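Packing paper and plastic: Pratonia drop-off wants them sorted from May

Boxes of mixed wrapping will be turned back at the gate, depot says

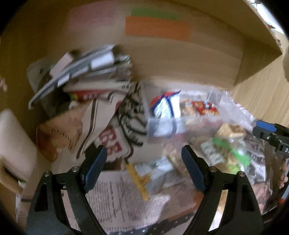

Hanan Saliba wants to know why the change comes now, when half the street has just finished unpacking and the hallways are full of cartons. She had been filling one box with everything, newspaper, bags, wrappers, and taking it down when it wouldn't close any more. She says she'll sort it, but she'd have liked a bit more notice.

The notice went up at the Pratonia depot this week. Short version: newspaper, card and plain paper bags in one box. Plastic film and snack wrappers out. Cardboard flaps and loose pieces are fine with the paper, as long as they lie flat.

Until now the depot took mixed boxes and sorted them on site. Last year 646 boxes came in that way, and 364 of them had too much plastic to go straight to the paper baler. Lakari, the firm that hauls the paper, has been charging extra for those loads.

Stickers and labels on the outside of a carton can stay. Tape too, a strip or two. Big wads of it, no. Greasy paper goes in the household trash, same as before.

Opening hours stay the same for paper, 10 in the morning to 5 in the afternoon. Plastic film has its own cage, to the left of the scales, run by Eltevar. Hard plastic isnt taken at all, the depot says to use the curbside bin.

What about boxes allready packed? Staff will let people sort at a table by the gate through the end of the month. After that, mixed boxes go home again. There is no fine.

The depot also asks that cartons come in open, flaps up, so staff can look in without cutting anything. Empty cartons should be flattened and tied if there are more than a few. String is best. Anyone who can't carry a full box can ring the bell at the side gate and someone will come out with a cart.

Copies of the sorting list are at the depot office and at the Son street library desk.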